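Lirken Under-Counter Glass Chiller, 300 Litre

Stocked by Juvell Bar Supply, Cloninness

Price on request. Delivery to trade addresses only.

We held off listing this one for most of the summer. The brochure says the Lirken will "transform the guest experience", and in our view a fridge for glasses does no such thing. It makes glasses cold. Whether your customers care is something you should find out before spending the money, perhaps by putting a tray of coupes in the kitchen freezer on a Friday and seeing if anyone remarks on it.

With that said, it is a decent cabinet, and we have sold worse.

What it is

A two-door chiller that goes under a standard back bar. Capacity is 300 litres, which the maker likes to turn into a number of glasses. We don't repeat that number, as it seems to assume everybody drinks from the same small straight tumbler. If you serve martinis and tall beers you will get far fewer in. Bring a few of your own glasses to the showroom and try them on the shelves.

The shelves are coated wire and adjust without tools. The coating on our floor model has chipped at one corner after a season of people pulling it about. Spare shelves can be ordered and aren't dear.

Temperature

The dial goes low enough to frost a glass. How long the frost lasts once the doors are being opened every minute is another matter. Delphine Ridgeway ran one on loan through July at her cocktail bar and told us it coped until about ten at night, then gave her "cold glasses, no frost" till closing. She bought it anyway, but for the quieter of her two rooms. We think that is the right way to look at it.

Noise

Described as whisper quiet. It hums. In a full bar you won't notice, and in a small wine bar on a wet Monday you will.

Lirken or Mahmoud?

The Mahmoud cabinet is the one most people compare it with. It costs more, has a self-closing door and pulls its air from the front, so it can be boxed in tightly. The Lirken breathes from the back and needs a proper gap behind it. Plenty of fitters ignore this, and then we get the phone call. If your bar is already built and there is no gap, buy the Mahmoud or buy nothing.
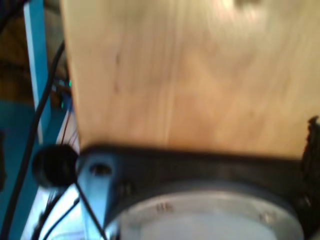

The light inside is blue on both makes and can be switched off on both. We would switch it off.

Running costs

There is an energy label on the door. Treat it as a best case, worked out in a test room where no one is making drinks. We have no meter readings of our own to offer and are wary of shops that do.

Warranty

2 years on parts, one on labour. Read the part about door seals, which are counted as wear items and are not covered at all. They are also the first thing to go.

Delivery and fitting

Kerbside delivery is included on orders over £1,000. Kerbside means kerbside. The driver won't take it down your cellar steps, however nicely you ask. We can arrange two people to bring it in and take the packaging away, charged by distance from Cloninness. Stand it upright overnight before switching on.

Returns

Unused and in the box, within the usual period, less carriage. Once it has had glasses in it, it's yours.

Page last checked 8 Oct 2019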